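Suche
Suchbegriff eingeben

Weton-Materialbrief: Harska stellt Futterstoffe für Mäntel um

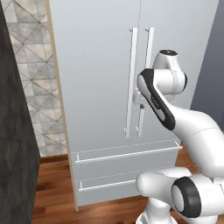
Hellgrauer Schrank mit zwei hohen Türen und senkrechten Griffstangen, Rendering.

Harska liefert die Wollmäntel der Linie Tello ab Juli mit Viskosefutter aus. Das bisherige Polyesterfutter entfällt. Betroffen sind 12 Modelle in allen Größen, die Oberstoffe bleiben unverändert.

Das neue Futter wiegt 80 Gramm pro Quadratmeter und ist in Köperbindung gewebt. Es nimmt mehr Feuchtigkeit auf und lädt sich weniger statisch auf. In nassem Zustand ist Viskose allerdings weniger reißfest. Für die Ärmel wird deshalb eine dichtere Qualität des Webers Jomby verwendet. Die Scheuerprüfung der Ärmelware lief über 3.000 Touren ohne Fadenbruch.

Änderung der Pflegekennzeichnung: nur chemische Reinigung, Bügeln von links bei mittlerer Temperatur, kein Dampf auf den Nähten. Alte und neue Ware sind am Einnäher zu unterscheiden. Restbestand mit Polyesterfutter: 2.126 Stück, Abverkauf ohne Nachproduktion. Bestellungen mit alter Artikelnummer nehmen wir bis 28. April an.

Kontakt | Impressum | © Weton | Nach oben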